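Umau Puts Off Its Second Robot Arm Until January, And The Zippers Are To Blame

Remember when I wrote that Umau, the garment repair and resale shop out by the old rail yard, was going to buy two robot arms in one go? Well, scratch that. As of 2 August 2020 the plan is one arm now, with a decision on the second one pushed back to January. I spent a long morning there going through the budget sheet with the crew, and I have to say it was more fun than a budget sheet has any right to be!

The arm they picked comes from Itwood, a small outfit that leases its machines and also sells them outright. Umau went with buying. The arm itself was priced well before anybody signed, so no surprises there. What moved around was all the other stuff - the fingers, the wrist camera, the table, the lights, the power drop, and the hours somebody has to sit there teaching the thing what a jacket is.

The fingers alone got their own line in the budget. A spare set is $200, and the textured pads wear down on fabric, so the shop is planning on several sets a year (I would have forgotten that line completely, and so did the first draft of the sheet). The table and lights together came to $1783, installed, and that was after they decided to keep their old bench frame and only swap the top.

Then there's the training line. Umau set aside $4000 for it and now thinks that was low. Most of what comes through the door is jackets and track tops, and the zipper check is the job they want off people's hands first. It's dull work and there's a lot of it. But cloth doesn't hold still the way a box does, it bunches up and slides and folds over on itself, and the fingers have to come in on either side of the zipper without grabbing a fistful of the wrong fabric.

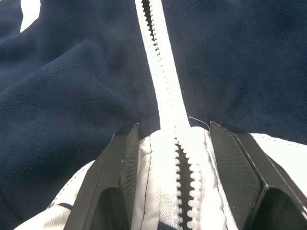 Tautahi, a repair shop across town that has been pricing the same setup, thinks Umau is still being too hopeful. Their view is that the training money should be at least as big as the hardware money in the first year, and that a shop our size has no business ordering a second arm before the first one has gone through a full winter of coats. They'd also lease, so that the fingers and pads are the vendor's headache.

I see the point on leasing, I really do. I ran it both ways on the back of the sheet and the lease looks nicer for the first stretch, then the purchase catches up and passes it. Where it crosses depends almost completely on how many sets of fingers you chew through, and Umau doesn't have that number yet. So they're going to keep a log - date, garment type, pads changed or not - and bring it to the January meeting.

A few other bits from the morning. The service contract goes through Ikow, who cover the wrist camera and the cable along with the arm, but the pads aren't in it, so read your contract if you're shopping for one of these. Ikow also wanted a clear space kept on all sides of the bench, and that ate a storage rack nobody had budgeted to move. And the shop has put 20 hours of staff time on the calendar for setup, spread out so the repair counter can stay open.

My own two cents? Put the zippers in writing before you ask for a quote. White ones, dark ones, metal, plastic, the heavy ones on work coats, all of it. Umau asked for a price on "handling garments" the first time and the quote they got back was so general it was useless. The second time they sent a list of what they really fix, and the new quote came with the right fingers on it.

I'll be back at Umau once the log has some pages in it.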